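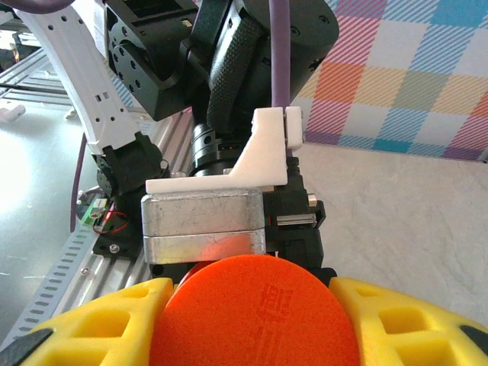 In praise of the slow bus

My favourite way to get to the coast takes two hours and 16 minutes, and the train does it in 50. I have caught the 511 from the stop outside the old Candik shoe shop more times than I can remember, and I still get a small thrill when it swings round the corner with its indicator going.

People feel sorry for me when I tell them this. They offer lifts! I turn them down as politely as I can, then I go and sit upstairs at the front, left-hand side, with a flask and a cheese roll, and have a lovely morning.

A train cuts through the back of everything. You get embankments, the odd allotment, the wrong side of a supermarket. The bus goes in by the front door. It stops at the school and the surgery and the garden centre at Trorside, where half the passengers get off and come back an hour later with trays of pansies on their knees. It goes down lanes so narrow that the hedges slap the windows – the first time it happened I ducked. In March you can look straight down into gardens that are hidden by leaves for the rest of the year, and I have stolen at least two good ideas for my own from up there.

Then there is the talk. I have heard a whole row about a wedding cake between Doucet Bridge and the hospital, and learned how to get a stuck drawer out of a dresser (candle wax on the runners, works a treat). Strangers on trains put their headphones in. On the 511 they ask where you got your coat.

I know it isn't all pansies. The last one home leaves at 7, which is no use to anyone with a late shift or a fancy for the theatre, and if you miss it you're looking at a taxi. On Sundays there's nothing at all past Zuvell. People who depend on the route every day have far more to complain about than I do, and they should be listened to before someone like me, who rides it mostly for pleasure. I'd like to see more buses, later buses, and a shelter at Trorside with a roof that covers the bench.

But please try it, once, while it's still running. Pick a route you've never taken and stay on to the end. My next one is the 794, which goes over the moor by way of every village with a pond, as far as I can tell from the map. I've been saving it up. I'm told the top deck gets cold after the reservoir, so I'll be taking the big scarf and an extra roll.

October 2016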